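The long way back to the front row

Domnica Vlad keeps her old knee brace in the bottom of her kit bag. She has not worn it since April, but she still packs it for every away match.

Vlad is the captain and middle blocker of Vellari, the women's volleyball club that went down a division two years ago and is now back near the top of the table. She missed 223 days with a torn ligament, and for most of that time the team played without a natural replacement. Olga Cordero, an outside hitter, filled in at the net.

"Olga is too short for it and she knows it," Vlad says. "She still closed the block on people who had beaten me for years."

The coach, Nermina Begović, changed the training week when she arrived. Mornings are now for serve and receive only. Blocking work waits until the evening, when the players with day jobs can get to the hall. The first month was rough. Vellari lost to Pikthorpe in straight sets and could hardly pass a float serve.

Pikthorpe come back to the hall on Fri 13 November, and the club has already sold 328 tickets. The record there is 1023, set in a promotion playoff that most of this squad watched from the stands.

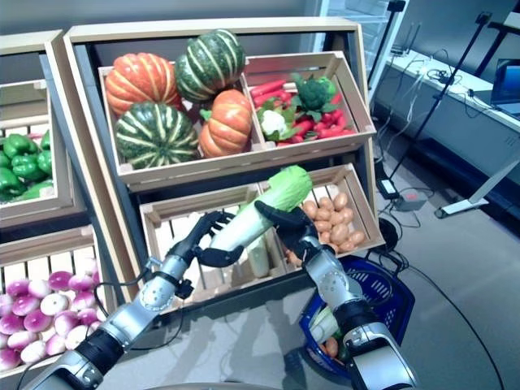 Begović does not talk much about the crowd. She talks about the second contact. Her setter, Aliki Zacharopoulos, used to push everything to the left pin under pressure, and opponents had worked it out by the middle of the first set. Now she runs the quick through Vlad even off a poor pass - sometimes too often, the coach admits.

"I would take the mistake," Begović says. "If the middle never gets the ball, their blockers can stand wherever they like."

Vlad's knee still swells after five sets. She ices it on the bus and trains the next evening.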